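Course TX 1301, Garment Care and Storage
Handout 6: Down jackets, from construction to the closet shelf

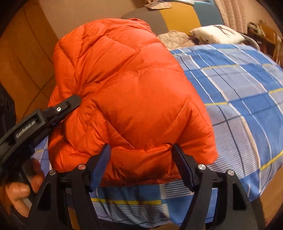

Down is sold by fill power and by weight, and students mix the two up every year. Fill power is how much space an ounce of down takes up under a standard load. Weight is how much of it the maker put in. A jacket needs both numbers before you can say how warm it is. Neither one tells you where the down will stay, and for that you look at the stitching. On the orange nylon jacket the baffles run in diagonals and chevrons, with a zigzag line going down toward the hem. Each line of thread closes off a pocket so the fill can't slide to the bottom. Stitched-through lines are also the thin spots, and cold gets in along them.

Reading for this part: Meléndez, chapter on quilted goods. The library copy is on reserve under 477.

Folding

Close the zipper and empty the pockets. Lay the jacket face down on a bed or a wide table. Bring the sleeves in across the back, then fold from the hem up in two loose turns. Don't press the air out by kneeling on it. A folded down jacket should still look puffy. If the hem is gathered, leave the gathers alone and don't try to flatten them.

Shelf or bag

For daily use in winter, a hanger is fine. From April to November use a shelf or a cotton sack. Vacuum bags are for moving house, a few weeks at most. Down left squeezed for a whole summer loses loft, and a run in the dryer on low will bring back only part of it.

Shiny nylon snags easily. Keep it away from hook-and-loop tape and wire baskets.

For the lab

Bring one quilted garment, down or synthetic. Sketch the stitch lines on the front and mark any seam where fill is coming through. Weigh it before and after an hour in the Drendulero cabinet and enter both weights on the sheet. The cabinet is in Room 777. Sheets go in the tray by the door before 4 p.m.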